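Section 4. Setting Up the Hand Tool Station

Applies to: Rirora hand tool, panel line, Dustonby plant
Revised 2020-12-28 by Darius Pop

4.1 What changes at the bench

The sorting arm on the panel line learns its moves from recordings made with the hand tool. The people who make those recordings are the same people who have been sorting and stacking panels by hand. From this revision on, each bench shift includes a recording block of 30 minutes. The rest of the shift is regular bench work.

Recording time is paid and logged as production time. It does not count against your panel total. If your count sheet shows a shortfall for a shift with a recording block in it, take it to Gheorghița Toma, who corrects the sheets at the end of the week.

The arm handles flat panels only. Edge trim, repairs, and final grading stay with the bench crew. A grader can pull any panel the arm has placed, without asking the line lead first.

4.2 Before you start

You need:
Hand tool with both fingers fitted
Two spare contact pads
Pad key (kept in the Okby drawer)
Soft brush
One scrap board, pale stock

NOTE: Use scrap board for the opening check. Do not use a customer panel.

4.3 Preparing the station

1. Clear the bench and wipe it down.
2. Lay the scrap board flat on the bench. Press each corner in turn. If the board rocks, pick another one.
3. Turn on the overhead light. Close the blind if direct sun reaches the board.
4. Sign in on the Rai terminal with your own badge. Recordings are filed under the badge, and the hours are paid from the same record.
5. Select OPENING CHECK and wait for the green bar.

4.4 Opening check

1. Hold the tool over the board with the fingers pointing down. Keep your other hand off the bench.
2. Release the trigger. The fingers must open all the way and stay open by themselves.
3. Look at both contact pads. A little dust is fine and comes off with the brush. A torn or lifting pad has to be changed before you record (see 4.5).
4. Squeeze the trigger slowly until the pads meet. They should touch along their full length.
5. Release and repeat until the terminal shows 16 closed cycles.
6. Press ACCEPT.

CAUTION: Keep fingertips away from the linkage while the trigger is moving. The pivot can pinch.

If the terminal shows UNEVEN CLOSE, one pad is probably seated wrong. Take it off, put it back, and run the check again from step 1. If the message comes back, tag the tool and use the spare.

4.5 Changing a contact pad

1. Lock the trigger.
2. Loosen the finger screws with the pad key. Do not remove them.
3. Slide the old pad off and drop it in the scrap bin.
4. Brush the finger face clean.
5. Slide the new pad on until it stops, then tighten the screws.
6. Unlock the trigger and repeat 4.4.

Pads are rated for 2,000 closings. The terminal gives a warning 300 closings before the limit. Pads used on rough-sawn stock often wear out sooner, so check them by eye at every break as well. Do not glue a lifting pad back down. Glue changes the grip, and every recording made with that pad has to be thrown out.

4.6 Recording

1. Select PANEL from the terminal menu.
2. Pick up and place at your normal pace. There is no target speed.
3. If you drop a panel or bump the bench, press DISCARD and go on with the next one. Discards are not reported to the line lead.
4. Stop when the terminal beeps, even if you are in the middle of a stack.

NOTE: Two people may split a block, but each must sign in separately.

The old practice of having one person record for a whole shift ended in October. It gave the arm only one way of handling a panel, and the operators came away with sore wrists.

4.7 Putting the tool away

1. Sign out of the terminal.
2. Brush both pads and leave the fingers open.
3. Hang the tool on its hook. Do not lay it on its side.
4. Write any pad change on the card inside the drawer, with your initials.

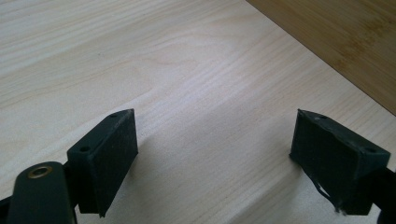
Figure 4-1. Fingers open over a pale board. The covering on the right pad is torn and lifting; see 4.5.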